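How to Run a Laundry-Folding Demo at Your Open Day

Posted Mar 24, 2021

If you build robots, or collect demonstrations for people who build robots, sooner or later you'll be asked to open the doors and show what you do. We've run a few open days at Skatum now, and the one I get asked about most is the clothes demo with the hand-held grippers. So I'm writing down how we set it up, what went fine and what I'd change.
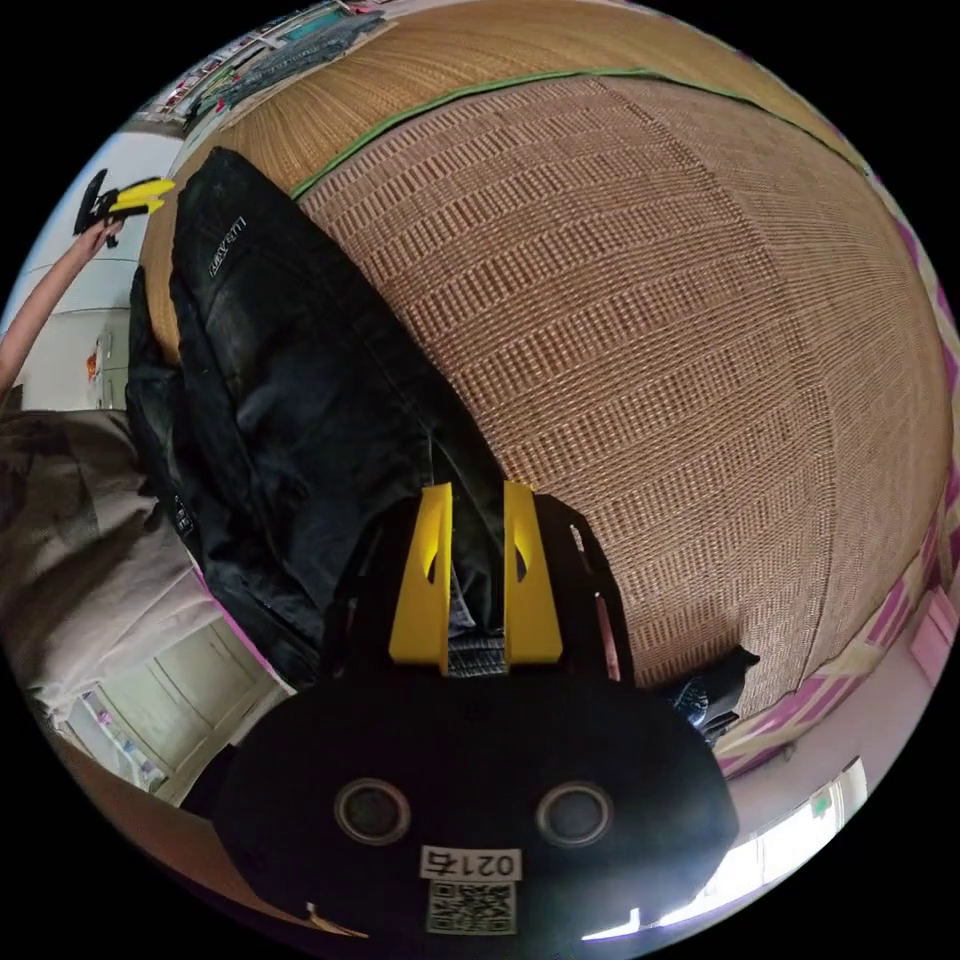
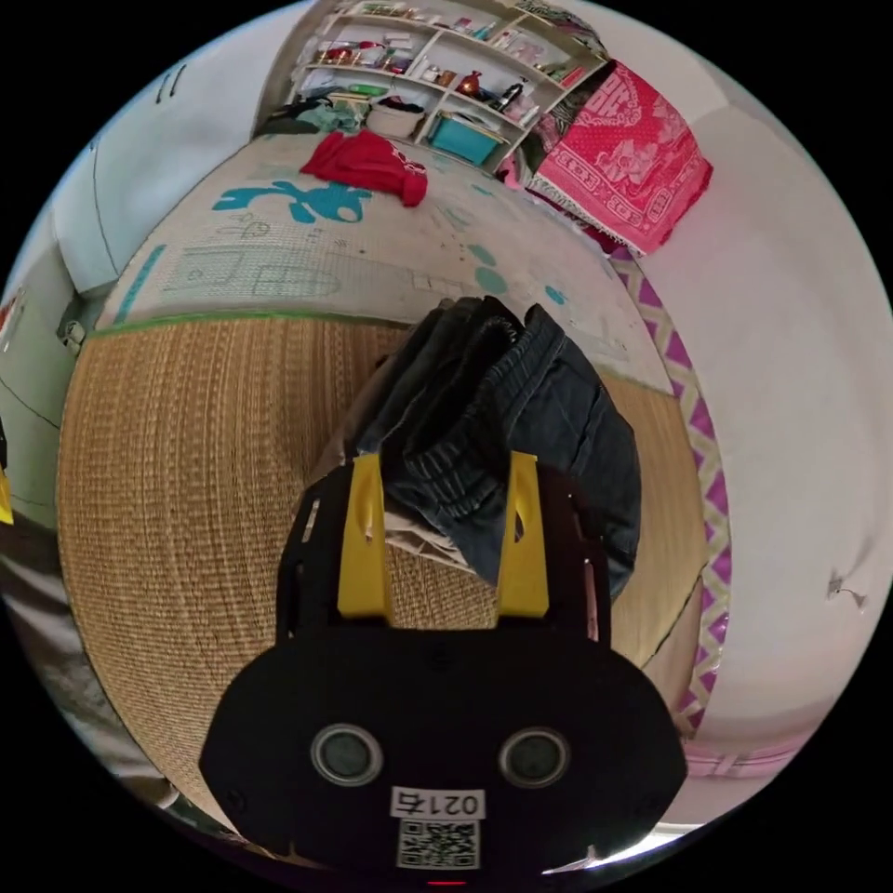

First things first, pick a task your visitors already do at home. We tried sorting machine parts one year and people drifted off toward the coffee! Everybody has an opinion on laundry, though, and they'll tell you theirs before you've even picked up a shirt. Start with jeans. Dark, heavy denim like the stuff between those yellow fingertips is a nice beginner cloth, easy to grab by an edge and stiff enough to keep some shape when you lift it. I save thin T-shirts for later in the session, and I keep silky things away from the table altogether (ask me about the scarf sometime).

What you'll need

- A pair of hand-held grippers per demonstrator, plus a spare pair
- A pile of ordinary clothes, mostly trousers and tops
- A flat surface people can see from both sides
- A laptop to play back the recordings
- Chairs. More chairs than that.

Step 1. Check the grippers the night before

Open and close each one a bunch of times and wipe the lenses with a soft cloth. Make a short test recording, then play it all the way through. I skipped the playing part in December and spent the first part of the morning showing guests a beautiful gray smudge.

Step 2. Keep the group small

Our limit is 13 people at a time. Bikby, the makerspace down the road, takes bigger groups and puts the playback on a projector, and that works too if you have the wall for it.

Step 3. Fold one thing by hand first

Do it slowly, with your own fingers, and talk as you go. Then do the same fold with the grippers. People get it right away when they see the two back to back, and you'll hear the first good questions here.

Step 4. Show a bad grab on purpose

Pinch the cloth too near a corner and let it sag. Then let go, come back in from the side and take more fabric. For jeans I like to get hold of the waistband, where the cloth is thicker. Visitors love this bit, and it takes the pressure off whoever tries next.

Step 5. Hand the grippers over

Give each person about 4 minutes. Tell them to move slower than feels natural and to keep the fingertips where the camera can see them. Kids are great at this, by the way, and grown-ups tend to squeeze way too hard.

Step 6. Play their recording back

Use the visitor's own run if they're happy with that, and ask before you put it on the screen. I pause wherever the fingers close on the cloth and let the group guess whether the grab is a good one. We use a little viewer called Fawzy for this. Any player that can step through a video slowly will do.

Step 7. Say what the recordings are for

I keep it to a couple of sentences: a robot arm with the same kind of fingers can learn from lots of these runs, and a messy pile of clothes is useful practice. Our Brotomgate project is aiming for 2000 runs, and I put that on a sign by the door so I don't have to repeat it all day.

A few odds and ends

Give yourself a real break between groups. I leave 3 or 4 minutes for shaking out the clothes and swapping batteries and it's never enough, so I'm going to double it next time. Label your chargers. And if somebody wants to show you their grandmother's way of folding a fitted sheet, hand them the grippers and start recording!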